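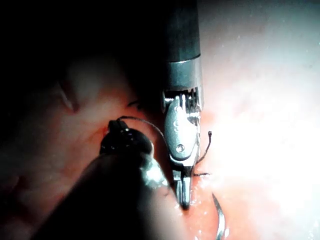
Korketti deck panels, self-adhesive, for cockpits and swim platforms

Stocked by Hullside. Page last revised 2024-08-15.

Korketti is a cork-based deck covering sold in sheets, with a peel-off backing and a brushed top face. The maker's leaflet calls it "the last deck you will ever lay". We have been selling deck coverings long enough to have heard that about four other products, two of which we no longer stock, so please read the rest of this page before you order.

What it does well

It is comfortable under bare feet and it doesn't get as hot as the dark foam sheets. Grip is good with salt water on it. A cockpit sole laid by Povilas Lapiņa in our yard has been down for 3 years and is still flat, although he primed it properly and took two days over a job the leaflet says can be done in an afternoon.

What we doubt

The claim that it never needs cleaning. It does. Fish blood, diesel and red wine all leave a mark if they sit overnight, and the pale colour shows it worst. A stiff brush and plain soap will shift most of it. Do not pressure wash, whatever the video says.

The claim that it sticks to anything. It sticks to clean, sound gelcoat. On old paint it sticks to the paint, and the paint comes up. On moulded non-slip the raised pattern has to be filled or sanded back first, and that is most of the work.

The claim about fading. The maker says the colour is fixed for life. Ours had gone lighter by October of the first year and then stopped changing. Some owners prefer it that way. If you patch a damaged corner later, the new piece will not match for a season.

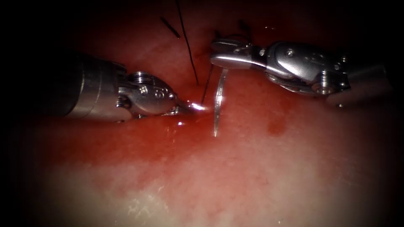 Two instruments working together over tissue, left and right arms.

Sizes and colours

Sheets come in one width and two thicknesses. We suggest the thicker one for anywhere you stand to steer. The thin one is fine on lids and side pockets but tells you about every screw head underneath it. Colours are Pale, Honey and Grey. The grey looks brown in the evening and we have had sheets returned over it, so ask for a sample.

Template service

Sarmīte Jõgi cuts to pattern from your own templates. Use the clear film we supply, mark the bow end on every piece and write "top" on the top. Cardboard templates shrink and we won't cut from them. There are 30 hull patterns already on file, mostly for the Prasow and older Bite day boats, but hatches were moved between model years and a pattern that fitted your neighbour's boat may be wrong for yours. Check before you pay. Cut panels can't be returned.

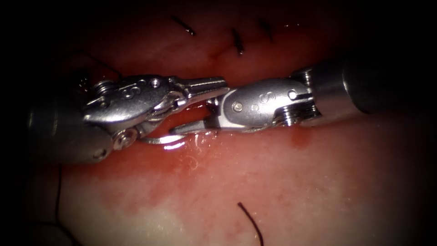 Instrument tips at a small curved suture needle.

Fitting notes

Dry fit everything first. Wipe down with the solvent in the kit, let it flash off, and don't touch the surface afterwards. Peel back a hand's width of backing, set that edge, then work along with a roller. Keep foot traffic off overnight.

Edges are where it fails. The kit includes a tube of sealant which we find too small for any cockpit with more than one locker, so buy a second.

Guarantee

The maker offers a long one. It covers the sheet and leaves out the glue, the edges and "marine exposure", so make of that what you like. Our own cover is 2 years on panels we have cut and fitted ourselves.

Orders and samples: ask for Merike Adomaitis at the Hullside counter. Samples are free, one per colour. Orders over 200 pounds in value go out carriage paid, flat packed. Do not let the courier roll them.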